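4.2 Serving Conditions and Tasting Procedure 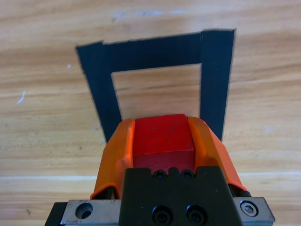
Stuvmont, October

Figure 3. Wooden tabletop with black tape marking.

The bitter cordial was prepared by Ruth Nuttall following the Stockdale recipe, with dried orange peel, gentian root and cane sugar. One batch was made for the whole study, so that all tasters received the same liquid. It was divided into 43 glass bottles and kept in a dark cupboard until the first session.

We compared 6 dilutions with soda water. The weakest contained 5 ml of cordial in a tall glass, and the strongest was close to what the bars in Stuvmont serve as a long drink without alcohol. Each taster gave a score for bitterness, for sweetness and for the wish to drink a second glass. Between two glasses they ate a piece of plain bread and waited until the taste was gone.

The order of the glasses was drawn by Achilleas Balaskas, who did not take part in the tasting. Liam Gosling poured the drinks in the next room and gave each glass a letter code. We did not use ice. In our earlier trial (Wainwright and Bickerstaff, in preparation) the melting ice changed the strength of the drink during the session, and the scores of slow drinkers could not be compared with the others.

Some tasters had experience behind the bar and some had none. We asked for this on the form, but we did not separate the groups before the session. The effect of experience on the bitterness score is treated in Section 4.3.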